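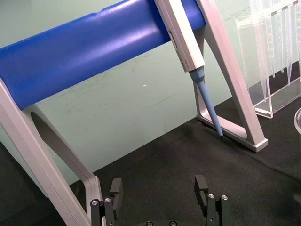

Wrist view, pipette on its stand, gripper open.

Posts > Threads > Bench automation
Feed Threads Replies Media Search

December 14, 2024
Starting a thread on the Jonanier bench kit. We've had it on trial at the Bernville lab and I have enough notes now to be useful to anyone pricing one.

What you get: a small arm, a parallel gripper with two black fingers, a wrist camera, a controller and a licence for the task software. Mat and labware are your problem. Ours is a black felt-like mat, which keeps glare down at the wrist camera.

Setup took 3 hours, most of it camera calibration. The manual has you do the calibration before levelling the base. Do it after. We did it twice.

The job we care about is picking a single-channel pipette off an A-frame stand and putting it back. Sounds trivial. The body leans on a round bar, so the grasp has to allow for the tilt, and the tip end sits close to the foot of the stand.

First full run was 118 picks. 12 failed. Most of the failures were a finger touching the leg of the stand on approach and the force limit stopping the arm, as it should.

Changed the approach angle and raised the start height. Second run was better but I didn't log it properly, so no number from me.

Clear plastic is still the weak spot. An acrylic rack next to the stand gives bright vertical streaks in the wrist view and the detector will sometimes place an edge where there isn't one. Dimming the overhead light helped. A matte cover on the rack would probably help more.

Fingers: flat rectangular pads on blocky brackets, with silver screws on the bracket faces. Swapping a pair takes 2 minutes with the supplied key. Check the screws after the first day, ours had backed off a little.

Software is fine. Labelling a new object is quick, the error messages are poor. "Grasp state invalid" covers at least four different faults.

Support goes through Kakakhel, the reseller. They answer the same day but anything to do with firmware is passed on to Enden and then you wait.

Would I buy it? For fixed labware in fixed positions, yes. For a shared bench where people move things - not at this price. Our trial ends in January and I'll add the third run here before it goes back.

Back to top | Contact | © 2024 Bench Notes, Bernville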